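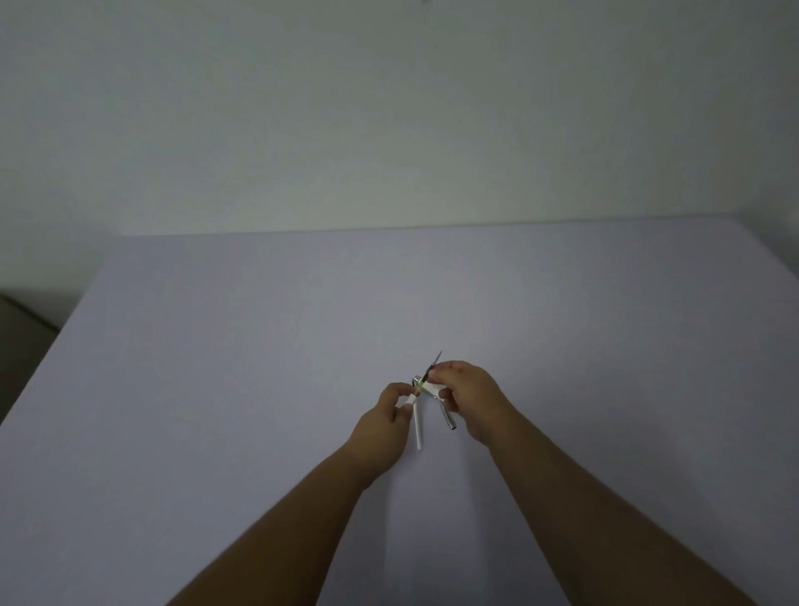
The big table, with plenty of elbow room.

Clorno travel iron: a long-term review from the sewing room
November 9, 2018

I have been promising a proper write-up of the little Clorno iron since July, when I mentioned it in passing and got more emails than I have ever had on any subject, including the zip post. Sorry to everyone who has been waiting. I wanted to use it for long enough to have something useful to say, and then there was the autumn sale to sew for, and then I'm afraid I simply forgot.

For anyone new here, I sew mostly clothes and the occasional quilt, and I take a class at Esthorpe village hall where we do dressmaking in the mornings and patchwork after lunch. I am not a professional and I have never been trained in anything. I do iron a great deal, though. If you sew you will know that half the job is pressing, and when you're making a shirt it can feel like a good deal more than half. For years I trudged back and forth between the sewing machine and the ironing board in the kitchen, wearing a path in the hall carpet, and what I wanted was something small that I could keep at my elbow for seams, collars and hems.

The Clorno is sold as a travel iron, and I expect most people buy it for holidays. It is a short, stubby thing with a pointed nose and a folding handle, and it comes with a cloth pouch and a small plastic beaker for filling the tank. I put mine on the kitchen scales and it came to 949 grams with the flex, which is heavier than I expected from the box and, to my mind, a good thing. Very light irons make you lean on them, and by the end of an afternoon your wrist lets you know about it. With this one you can let the weight do some of the work.

It heats up quickly. I have stopped timing it, but I switch it on when I sit down to sew a seam and it is ready by the time I've snipped my threads. The dial has the usual dots, with a setting below the lowest dot that I've found perfect for fusible interfacing on thin cotton lawn. My big iron has always been a bit fierce for that and I have ruined more than one collar with it, including one on a blouse for my daughter-in-law that I had to recut from the very last of the fabric. I still feel a bit sick thinking about it.

The nose is the best part. It gets right down into the corner of a pocket or the point of a collar, and it will open a sleeve seam over a rolled towel without flattening everything round it. Valbona Hoxha, who makes the most beautiful tailored jackets in our group, borrowed it for a welt pocket and was very reluctant to give it back. She has since bought her own. Patchwork people will like it too, as you can press a block without dragging the bias edges about, provided you lift and lower and don't push. (I say this every week in class and then catch myself pushing.)

Now the steam, where I have to be a bit less glowing. The box promises up to 12 minutes of steam from a full tank. I have not had anything like that out of it on cotton, and on linen it is gasping before I have finished a trouser leg. The tank is tiny, of course it is, it's a tiny iron, but I do think they might have been more modest on the box. Filling it is fiddly as well. The flap is stiff and sits close to the handle, the beaker has no lip to speak of, and I have watered my own lap more often than I would like. I now use an old squeezy bottle that once held hair dye, very thoroughly rinsed, and that works a treat.

It also spits if you ask for steam on the lower settings. To be fair, the instructions do warn you of this, in rather small print next to the bit about voltage. For silks and anything else that marks, I turn the steam off altogether and use a damp cloth, the way my mother did. A piece of old sheet is fine. Dela Adjei swears by a square of silk organza because you can see what you are doing through it, and having tried hers I am a convert.

The other thing to know is the flex. It is short. I suppose hotel bedrooms have sockets by the bed, but in my sewing room the socket is behind the door, and I had to buy an extension lead before I could use the iron where I wanted it. Do check before you order. The flex also comes out of the right-hand side of the handle, so if you are left-handed, as Hrvoje Hodžić is, you'll find it trailing across your work. He tried mine for a whole morning, hemming curtains, and was very polite about it, but he has gone back to his old one.

I should say something about what to put underneath, since several of you asked. Please don't put any iron straight on your table, however well you think it will cope! I bought a wool pressing mat from Nikolaidis, the fabric shop by the station, and I'd say it has made as much difference as the iron. Wool holds the heat, so you're pressing from both sides at once, and seams come out lovely and flat. It does smell of sheep when it gets damp. I rather like that, my husband does not, and the dog is beside herself. Let it dry out flat before you put it away, and slip a folded towel under it if you are going to be steaming for any length of time.

I did look at the Ovurum mini iron before I bought the Clorno. Dragica Stojanović has one and brought it along so we could try them side by side on the same offcuts. The Ovurum has a much better filling flap and a prettier colour, and it glides more smoothly over cotton. But the nose is rounder, so it won't go into corners in the same way, and the handle gets uncomfortably warm after a while. For packing in a suitcase I might well choose the Ovurum. For sewing I would choose the Clorno again.

Limescale has not been a problem so far, though our water at home is dreadful. I empty the tank every time, while the iron is still slightly warm, and leave the flap open overnight. The soleplate picked up some glue when I got careless with a scrap of fusible web, and it came off with a used tumble-dryer sheet on a low heat, wiped over an old tea towel. I know there are proper pastes for this. I have one somewhere.

It has a 2 year guarantee. I haven't needed to use it, but Zdenka Halilović had a faulty dial on hers and tells me the replacement came without any fuss, so that is reassuring. Keep your receipt all the same.

Would I do without my big iron? No, not for a minute. You can't press a quilt top or a pair of double curtains with something this size unless you have the patience of a saint, and it would take you all day. The two of them together suit me very well. The big one stays on the board in the kitchen and the small one lives beside the machine, and the hall carpet is getting a rest.

I am giving it 4 stars, with the missing one for the flap and the steam. If Clorno ever make one with a longer flex and a decent opening, I'll be first in the queue.

A few of you also asked where I found the tailor's ham in the July post. It was my aunt's, and it is stuffed with sawdust, but I have been meaning to write down how to make one and I'll try to do that before Christmas. You will need some firmly woven wool for one side and cotton for the other, and more sawdust than you think.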